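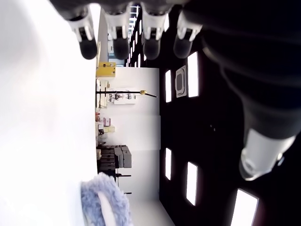 dornau_deb
I'd get everything up off the floor before you do one other thing. We kept our boxes lined up along the wall for nearly 18 months and I could never find a thing, bless us.

clundthorpe23
Oh, I don't know, Deb! I like a row along the wall. The yellow box, the pink ones, the dark gray stack — you learn the colors and walk straight to what you want. Once it's all on shelves I forget what I own.

dornau_deb
Well, colors are fine until somebody restacks them (my husband, every September). Labels on the front, big letters, and I'll die on that hill.

mapleporch1206
Can I put in a word for the stands? Long poles and stand feet are what I trip on, so mine go in a corner, tied together with an old bathrobe belt. The boxes can stay put as far as I'm concerned.

clundthorpe23
A bathrobe belt! I'm stealing that.

dornau_deb
Fine, the belt is good. I still say shelves, and I'll measure mine tonight and post the depth for anybody who wants it.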